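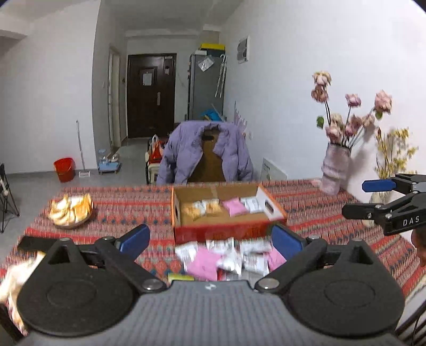
Snack packets and the open box on the dining table, with a bowl of bread or baked snacks on the left.

Itus Snack Packing – notes for the data

Summary

Itus Snack Packing is a small collection of recordings about one home activity: putting small snack packets from a pile on the table into an open cardboard box. It is part of the Nuditz household set, together with the parts on folding towels and on sorting cutlery. This file explains what is in the part, how the packing was done and what you should know before you use it.

There are 129 recordings, made in 4 homes. The longest takes nearly 600 seconds, but most of them are much shorter.

The activity

Each recording starts with a pile of packets on the table and a box with its flaps open. The person takes packets from the pile and lays them in the box. We asked for no special order. Some people put all packets of one color together, other people took always the nearest one. Both ways are accepted and both are kept in the data.

A recording is finished when one of these is true:
- the pile is gone
- the box is full up to the fold of the flaps
- the person says "done"

Closing the box is not part of the activity. In the homes of the Salgado group some people closed it anyway, and we left these parts in. They have the label "extra".

Things on the table

Packets. Small, light, sealed, with different prints. In the room of the first picture the pile is mostly white packets with red printing, and there is also a pink one at the front. Soft packets change their shape when they are moved, so please do not expect the same outline from one moment to the next.

Box. An open cardboard box, with flaps folded out. The one in the picture has a red lower band on the front and a round hole in the side panel. We did not give out boxes. Every home used what it had, and the sizes are therefore different.

Cloth. We asked people to leave the table as it usually is. Many tables have a patterned cloth, and the red one with orange, blue and cream diamonds is the most difficult for finding edges. If your method has trouble with strong patterns, test it on this table first.

Other food. Bowls and plates could stay where they were. The bowl with the golden, crusty pieces should never be packed, and it has the label "not target".

The room

Recordings were made in normal kitchens and dining rooms. You will see chairs, stools, bags, a refrigerator, and clothes on the back of a chair. These things are not labeled, with one exception: if something hangs over the table edge and covers a part of the pile, the recording has the note "covered".

Labels

pick – a packet leaves the pile
place – a packet lies in the box and is released
drop – a packet falls on the table or the floor
regrasp – the same packet is taken a second time before it reaches the box
extra – anything after the packing is finished

All labels were written by hand and checked by a second reader. In 16 recordings the two readers did not agree about "drop" and "place", mostly when a packet landed on a flap and then slid inside. We kept both opinions in a separate column called second_reader.

Known problems

- White packets on top of white packets are hard to separate. The start time of "pick" can be a little late in these places.
- Packets at the bottom of a full box are often hidden, so do not use the last view of the box to know how many are inside. Use the "place" labels.
- Evening recordings from the Savard homes are darker than the others – we did not correct the brightness.
- The color names in the older label files are not consistent (pink and rose mean the same thing). It will be repaired in the next version.

Use

You may use the data for research and teaching. Please write "Itus Snack Packing, Nuditz household set" when you mention it. If you find a wrong label, open an issue with the name of the recording and the time in seconds. Corrections are collected and come out together every November.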